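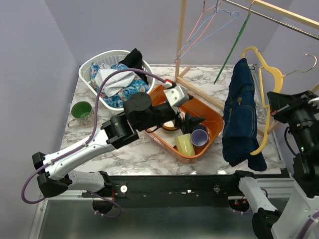
Clearing dishes and hanging laundry: are two arms enough yet?

kfko_53
Started by kfko_53, Wednesday, February 12, 2025

Cups and a dish in an orange bin, a basket of crumpled cloth, jeans on a yellow hanger. My kids do all that in ten minutes, badly. Could you leave a pair of arms alone with it?

Roder_fan
Cups, yes. Rigid, good color contrast, the gripper just has to close on a rim. Cloth is the hard part. A white cloth bunched on a floral one has no shape you can plan around.

marlina.n
Disagree about the cups. The yellow one is tilted and the purple one is right beside it. Two pointed fingers going in there will bump something. I run a packing line at Killbridge and we still have a person on mixed bins.

Roder_fan
Bumping a cup is fine if it recovers. Your line is paid by the hour – a kitchen isn't.

tychien
Marlina has a point. We logged 347 mixed-bin picks in December and 53 needed a hand. I wouldn't call that done. Jeans would be worse. They're heavy, and they slide off if the hanger tips.

Ieuan E
I'd take 53 misses if it ran while I was at work. Hanging clothes is the job I hate most.

marlina.n
Then you come home to jeans on the floor.

Ieuan E
That's where they are now.

kfko_53
So dishes maybe, laundry no? Has anyone timed the hanger part by itself?

tychien
Not yet. We only do bins. I can ask the Lam people, they work with fabric.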